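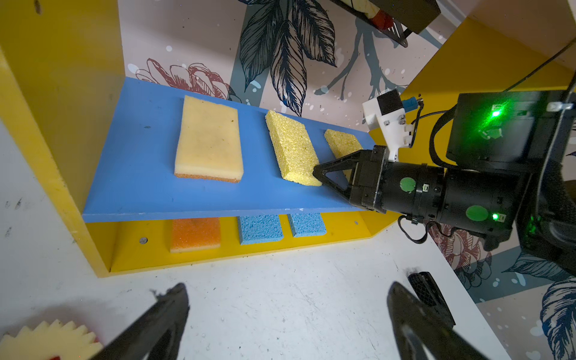
Sorting sponges between two shelves: how many examples before the arm stops guessing?

Asuka Tsuchiya
October 18, 2020

I am collecting examples for a pick and place task with sponges on a small two-level shelf. The yellow ones go on the blue board and the orange and blue ones go underneath. I drive the arms by hand and record each run, then train overnight.

I have 60 runs so far. The policy goes to the correct shelf but often closes the fingers beside the sponge, mostly when two of them sit near each other. Should I keep recording the same way, or change something first? Training on the Drendar box takes long enough that I don't want to waste a night.

Afroza Ekanayake

Change something first. Look at where your sponges start in each run. When we did this at Remar in May, almost all of our runs began from the same layout, and the arm learned the layout. Move the sponges between runs, turn them at different angles, and push some toward the back where the fingers partly block the view from the wrist.

Record 15 runs with only the close-together cases and train again. Also throw out any run where you bumped a sponge and then picked it up anyway, unless you want the arm to do that. Keep runs where you missed, backed off and tried again cleanly. Those helped us.

Drive slower in the last part before the grasp. If you pause there, trim the pause.

Cimley

Had the same thing, more data fixed it. Check your camera mount is tight too.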